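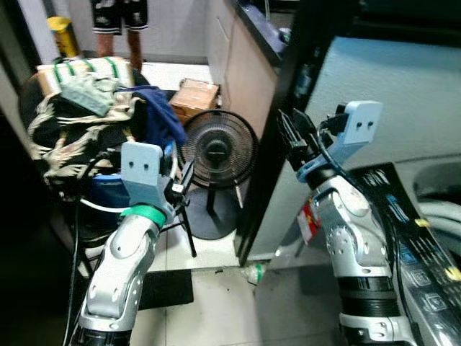

The **Flokthorpe ray** is the local name for a thornback ray that visits the shallows off Flokthorpe, a small fishing village, and has become one of the best-loved wild animals on that stretch of coast. She is best known for a night-time meeting with the diver Keisha Castellanos, whose film of it spread far beyond the village.

## The encounter

Castellanos had gone in from the Mokgate slipway in March to look for cuttlefish. At 2355, with her torch turned low, she settled on the sand at a depth of 4 metres and the ray glided straight over her shoulder, turned, and came back for another look! The pair stayed close together for 30 minutes. The film shows the ray lifting the front of her body, flapping down on a shore crab and crunching it up, a hunting move that many divers never get to watch at such close range.
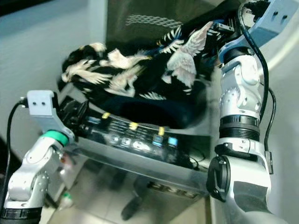
*Black fabric with a white wing and feather print.*

## Behaviour

Thornbacks spend much of the day half buried in sand or mud and become livelier after dark. Young ones eat mostly small shrimps and similar creatures, while adults move on to crabs and fish. The thorns along the back and tail are sharp enough to cut a bare hand, so even a calm ray should never be touched. Unlike stingrays, thornbacks carry no venomous tail spine.

The females lay tough, dark egg cases with a horn at each corner, and empty ones wash up on the beach at Flokthorpe all through the year. They are wonderful things to find.

## Later sightings

The ray has been seen on 3 further dives, always on the sandy side of Hutchins Reef. She can be picked out by a pale notch in her left wing. A similar animal reported from Trollau, further up the coast, had no notch and is thought to be a different ray.

## See also

- Mermaid's purse
- Cuttlefish
- Night diving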